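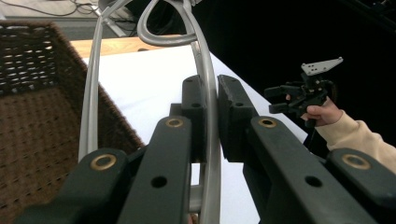
3.2 Collection of handheld demonstrations

Demonstrations were recorded with the Wodero handheld gripper, a pair of opposed fingers driven by a four-bar linkage and closed by the operator's own grip. The camera is fixed to the body of the tool and looks along the fingers, so that the view recorded during collection matches the view the policy receives when the same fingers are mounted on the arm. No teleoperation link was used at any stage. Finger opening was logged from the linkage angle, and tool pose was estimated offline from the video and the inertial stream.

The set described in this section, Prillora, covers the handling of thin rigid objects that do not stand by themselves. Clothes hangers were chosen as the main object class. A hanger presents several graspable parts (hook, neck, shoulder rods, lower bar) that differ in stiffness and in how far they lie from the center of mass, and the choice of part decides whether a later placement is possible at all. A grasp on the lower bar is easy to obtain but leaves the hook free to swing. A grasp on the neck takes a more exact approach and gives better control of the hook afterward.

We collected 400 demonstrations in 21 sessions during June. A session lasted no more than 40 minutes, after which the operator was replaced or rested. Three operators took part. All had prior practice with the tool, and none had seen the evaluation layouts. Operators were given the start layout and the goal, but were not told which part of the hanger to grasp. An earlier pilot, in which the grasp point was prescribed, produced shorter episodes with far less variety in approach direction, and the policy trained on it failed when the prescribed part was turned away from the tool.

Each episode starts with the fingers open and outside contact range. The operator approaches, closes, lifts, and either transfers the object to a second tool or sets it down at the goal. The episode ends when the fingers have opened again and the tool has been withdrawn. Episodes with a dropped object were kept if the operator recovered without putting down the tool, and were marked as recoveries in the label file. Episodes in which the tool was put down were discarded.

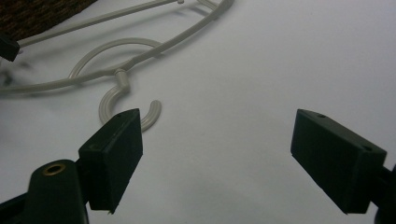 Figure 3. View from the tool camera with the fingers open and the hanger lying flat on the work surface.

Approach direction had a larger effect on grasp quality than we expected. When a thin rod lies flat, the clearance between its lower side and the table is close to zero, and a finger that comes in too low touches the table before it reaches the rod. Operators dealt with this in different ways. One tilted the tool so that a single finger made first contact; the others came straight down and closed at the last moment. The second method depends on a correct reading of lateral offset, which is hard to judge from one camera when the object and the background are both pale. In Figure 3 the hook points toward the gap between the fingers but lies close to the top of the left one, and the gray plastic differs little in tone from the white surface. The faint shadows of the rods double some of their outlines. We left the lighting unchanged, as the deployment site has similar surfaces, and instead applied random contrast scaling during training.

Transfers between two tools were recorded from both cameras. The streams were aligned on the host clock, and the alignment was checked by hand on a subset of the episodes. Where the receiving tool blocked the view of the contact area, only the stream from the giving tool was used for training. The finger opening of both tools was kept in all cases, as it is the most reliable signal for the time of release.

Labels were produced in two passes. In the first, the Vuorinen segmentation script proposed boundaries between approach, closure, transport and release from finger opening and tool speed. In the second, Beatriz Figueiredo reviewed the proposals and corrected them. Most corrections concerned the start of closure. Operators often narrowed the fingers during the approach, paused, and then closed fully, and the script placed the boundary at the first movement. We define closure as the final continuous decrease in opening before contact, and any earlier narrowing is counted as part of the approach.

Pose tracking was the main source of rejected data. Plain table areas offer few visual features, and when the tool was held low over such an area the estimate drifted within a few seconds. Episodes were rejected if the tool pose at the end of the recording could not be reconciled with the known position of the docking mark. The remaining trajectories were resampled to a common rate and stored in the Flukumell format, with one file per tool and a shared index for transfers. Actions are expressed as relative poses in the tool frame, so no calibration between the table and the robot base is needed at training time.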